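Home | Diary | Allotment | Older entries | Contact

September, evening

Up before seven and down to the allotment while it was still grey. The runner beans are finished. I pulled the lot, saved the fattest pods for seed and put the rest on the heap. The canes are going over at the bottom end, so I will need new ones before spring. Kekutlow sell them in bundles, but I have never been impressed with their canes and may cut hazel again.

The onions have dried well. I strung them in the shed and weighed them in batches on the kitchen scales, which took most of an hour. The heaviest single onion came to 405 grams. Last year's best was well under that. I put it down to the wet June and to planting them further apart.

Vlasta Delić came by at the gate with a bag of damsons. She has the plot by the water tank and her tree has gone mad this year. I gave her onions and a marrow she did not really want. We talked about the rent, which is going up to 80 pounds. She thinks it is too much for a plot with one tap. I think it is fair, but I would like the tap to be mended. It has dripped all summer and the path beside it is mud.

Dino slept under the bench the whole time and only got up for a piece of cheese. His back leg is stiff again in the mornings. I will cut his walk to the short loop by the canal and see if that helps.

Home by one. Soup, bread, the end of the ham. In the afternoon I made the damsons into jam and got 7 jars, with a bit left over that we had on toast. It set quickly. I used 75 grams less sugar than the recipe says and it is still on the sweet side – next time I will take out more. The big pan needs replacing as the bottom has worn thin and it catches.

Rang my sister after tea. She is painting the back bedroom and has changed her mind about the green. She wants me to go up for a few days once the clocks change. I said I would, if Vlasta can keep an eye on the leeks.

Read two chapters of the Fokness book and gave up when the family tree came out again. Bed early. A plain grey panel with one red button.

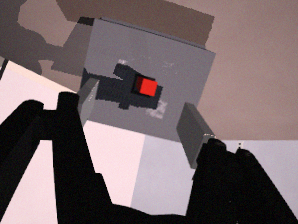 Jobs for tomorrow

Sow the broad beans in pots. Wash the jam pan. Find the string.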